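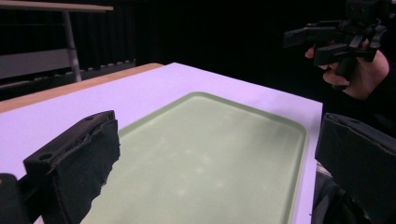
The Skunon tray in pale green, on my white table.

I bought the Skunon tray in March, after the old one from my kitchen broke in one corner. The old one was a cheap thing with flowers on it and I was never fond of it, but it did its work for many years and I wanted the next one to be at least so good. I have now used the Skunon every day for nine weeks, and I think this is enough to write something useful.

First, the colour. On the Farkiditz website it is called "sage" and in the shop photographs it looks almost grey. At home it is greener than I expected, a soft and pale green, and the rim is a little deeper in tone than the flat part. I like it very much. If you want a grey tray, please do not order this one, you will be disappointed.

The shape is a rectangle with rounded corners, and it is shallow. I must say this clearly, as I have read other reviews where people complained that soup went over the side. It is not a deep tray and the rim is only slightly raised. It will stop a spoon or a pencil from rolling off, and it will hold a small spill of tea. A whole cup of tea it will not hold. I tried this with water over the sink, and the water found the lowest corner quite fast.
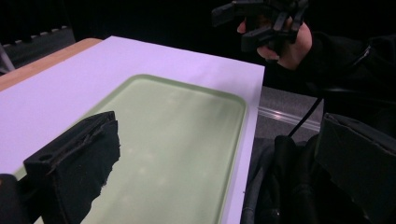
The size was my biggest worry before ordering. My table is not a big one, and a large tray can easily make you feel that you have no table left. I measured with newspaper first and I advise you to do the same. For breakfast for two people it is very comfortable: two plates, two cups, the butter, the bread and still a place for the jam. For one person it is perhaps too much, and there is a smaller model from the same firm which I have not tried.

The surface is smooth and matte. This has a good side and a less good side. The good side is that the light does not jump into your eyes when you sit under a lamp in the evening; you see only some soft pale patches. Small scratches also do not show much, at least until now. The less good side is that things slide. A plate with an unglazed foot stays where you put it, but a glass with a flat bottom will travel if you hold the tray not quite level. I walk slowly with it now and I have had no accident. People who carry breakfast up the stairs should maybe look at the Graston tray, which my neighbour has. It has a rubber mat inside. The mat is ugly and it collects crumbs, but nothing moves on it.

Cleaning is simple. I wash it with warm water and a soft sponge, and I dry it with a cloth, otherwise the drops leave marks which you see when the sun comes in. Coffee goes away without trouble. Beetroot stayed as a pink shadow for two days and then went after I rubbed it with baking soda. The place where the rim meets the flat part needs a bit of attention – flour likes to sit there, and I use an old toothbrush for it.

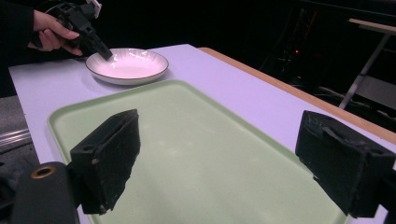

I use it for more things than food. In the afternoon it goes on the table when I sort seeds or repair some small thing, and then the low rim is exactly right, as my hands can come in from any side. Small screws are easy to find on the pale green. When I have guests I put the tray in the middle for bread and cheese, and white dishes look very nice next to it, better than they did beside the flowers.

Some small complaints. There are no handles, so you must take it by the rim, and with a full load this is hard on the fingers. It came in far too much packaging. Also the sticker with the article number (1747) was glued on the underside, and it took me half an evening and some cooking oil to remove it. I wrote to Farkiditz about the sticker and received a polite answer which did not say anything.

Before this I looked at the Shehu tray too. It has proper handles and I held it in the shop for a long time, but it was heavy already when empty, and it came only in black and in a strong red.

Would I buy the Skunon again? Yes, in the same colour. I take away one star for the sliding and I keep the other four. If they make it one day with a small grip under each short side, I will order that one also and give this one to my sister, who has already asked for it.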